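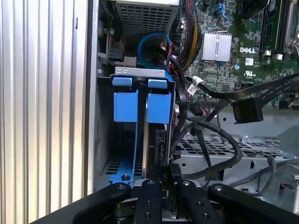
Inside an open desktop computer, with the power supply at the top

Speaker notes — Illia Antoniuk, Emora Register of Approved Trades
Ovville regional meeting, 5 August 2026

Slide 1. Welcome members and guests. Thank Lysenko Roofing for the use of the hall. Questions at the end, please.

Slide 2. The Register now lists 3,000 firms, against 2,000 when the present rules came into force. Most of the growth has come from plasterers and roofers. Heating firms remain under-represented in the Rakidau district, and members who know of suitable firms there are asked to pass on the application pack.

Slide 3. Complaints. The largest group concerns written quotations. Householders report that extra work was agreed on the doorstep and later disputed. Members are reminded that any change to the price must be put in writing before the work is done. An email is acceptable. A text message is acceptable if the householder replies to it.

(Pause. Expect a question on emergency call-outs — refer to section 3 of the code.)

Slide 4. Deposits. The limit is unchanged. Two firms were removed from the Register this year for taking full payment in advance. Do not name them.

Slide 5. Renewals. Forms go out at the end of August. Insurance certificates must be current on the day the form is returned. Late forms will mean a gap in the firm's public listing.

Slide 6. Contact details for the Ovville office. Leave on screen during questions. Printed copies of the code are on the table by the door.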